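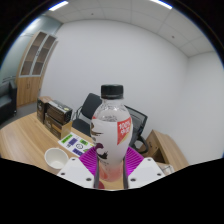 Home Music Tips Records Players Gear Contact

Search this site Type and press enter

Keeping Your Vinyl Clean at Home

If you have just brought home a crate of secondhand records, lucky you! There is nothing quite like flipping through somebody else's old soul and disco singles and finding three you have wanted for years. Most of them will be dusty, a few will be sticky, and nearly all of them can sound a whole lot better after an evening at the kitchen table.

Start with the dry brush

Put the record on the platter, let it spin, and rest a carbon fiber brush across the grooves for 2 full turns. Don't press. Sweep the dust outward and off the edge, then flick the brush clean and go again. I do this before every single play, even with new records, and it takes no time at all.

Wet cleaning

For fingerprints and that gray film old records get, you need a bit of liquid. My everyday mix is 200 ml of distilled water with one small drop of plain, unscented dish soap. Tap water leaves minerals behind when it dries, so buy the distilled stuff (it's cheap, and a jug lasts ages). Skip rubbing alcohol completely on old 78s. Many of them are shellac, and alcohol will eat right into it.

Lay the record on a clean folded towel. Dampen a microfiber cloth, keep well clear of the label, and wipe along the grooves in a circle, never across them. Go around a few times, turn the cloth, go around again. Then rinse the same way with a second cloth and plain distilled water. That second pass matters more than you'd think. Dried soap crackles!

Stand the record in a dish rack to dry for 25 minutes before you turn it over and put it anywhere near a sleeve. A rack with rubber-coated prongs is best. Mine is a Drendholm, meant for saucers, and it holds a stack of singles beautifully.

New sleeves

Please don't slide a clean record back into a filthy paper sleeve. Poly-lined inners are worth every penny. Keep the old printed ones if they're pretty, and tuck them behind the new sleeve inside the jacket.

The needle

A dirty needle makes a spotless record sound fuzzy, and I blamed my speakers for months before I worked that out. Use a small dry stylus brush and always go from back to front, the same way the record travels. Turn the volume down first.

Price stickers

Warm the sticker with a hair dryer on low, held well back, and peel slowly from one corner. Works great on glossy jackets. On matte cardboard, go easy, and stop if the paper starts to lift. Take the record out first. Heat and vinyl don't mix.

Shelving

Always upright, never in piles, and not so tight that you have to yank. My cube shelves are 16 inches deep, with plenty of room behind the jackets for air to move. Keep them off the radiator wall and out of afternoon sun. I do a big sort every September, when the windows close and the listening season starts, and I always find something I forgot I owned. Last time it was a dub twelve-inch on the Skondero label, still in its shrink wrap. It has hardly left the turntable since.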